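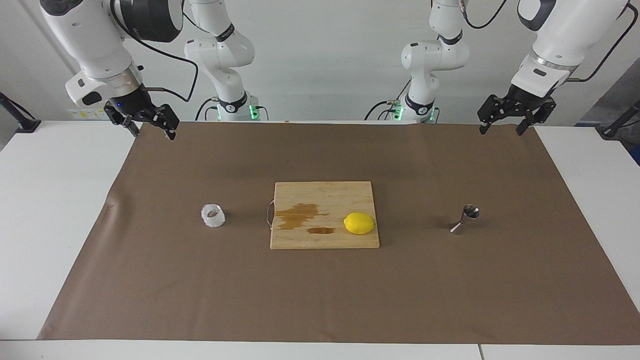

Page last changed: 14 Mar 2022 by A. Choo

Minutes of the editorial meeting, Drevley Deals and Shopping Desk

Present: A-yeong Choo (chair), Valbona Dumitrescu (minutes), the two staff writers, the partnerships manager. Excused: the night editor.

1. Minutes of the last meeting

The minutes were accepted with one correction. Under item 4, the words "all coupons" should be read as "all coupons on the front page". The coupons in the archive were not discussed at that time.

2. Expired offers

Valbona presented the result of her check of the old deal posts. The site has 1815 posts marked as deals. In 300 of them the main link goes to a page which does not exist anymore, or to the general home page of the shop. Readers write to us about this, and some of the letters are not friendly.

It was discussed if the posts should be deleted or kept with a note. One writer was for deleting, as the posts bring very few visits. A-yeong was against, for the reason that other sites link to them and the comments below are sometimes useful. It was agreed to keep the posts, to remove the dead link, and to put one line at the top: "This offer has ended." The price in the headline stays as it was published.

Valbona will begin with the shoes and kitchen sections. The other sections will be divided at the next meeting.

3. Berisha sale

Berisha has informed us that their spring sale on bags and rain jackets will be moved to May. The article is already written. It will be held back and the prices will be checked again on the morning of publication. The partnerships manager asked that the writer does not use the phrase "lowest price ever", because we have only our own price records and they are not complete. This was accepted for all articles, also those about other shops.

4. Disclosure line

At present the sentence about commission stands at the end of each article. A-yeong proposed to move it under the headline, before the first link. The partnerships manager was afraid that fewer readers will click. There was a longer discussion, in which the same arguments were repeated by both sides. Vote: 4 for, 1 against. The change is to be made in the template, so that writers do not need to paste the sentence by hand.

The wording was also shortened. New text: "We may earn a commission if you buy through our links." The old version had three sentences and a legal word which two persons at the table understood differently.

5. Newsletter

The newsletter now goes out 5 times a week. In the last reader survey 51 readers answered the question about frequency, and most of them wrote that it is too often. One writer remarked that the people who answer surveys are perhaps not the typical readers. It was decided to try three issues per week until the end of May and then to compare the number of people who unsubscribe.

The subject line should name the product and the shop. Subject lines with only a percentage are not to be used.

6. Tools

The test period for Workach ends soon. The writers like the calendar, but the price alerts come late, sometimes after the sale is over. Hirnilness has sent an offer for a similar tool. The offer was not read by everybody before the meeting, so no decision was taken. A-yeong will forward it again, together with the price list.

7. Other matters

Articles for the weekend must be in the system by noon on the day before, with the price already filled in. The spelling of shop names should follow the list in the shared folder. Valbona asks that new names are added to it at once and not collected.

Open tasks

A-yeong: forward the Hirnilness offer; ask for the template change.
Valbona: dead links in shoes and kitchen; update the list of names.
Partnerships manager: get the exact sale dates from Berisha in writing.

Minutes written by Valbona Dumitrescu. Corrections please to her before the next meeting.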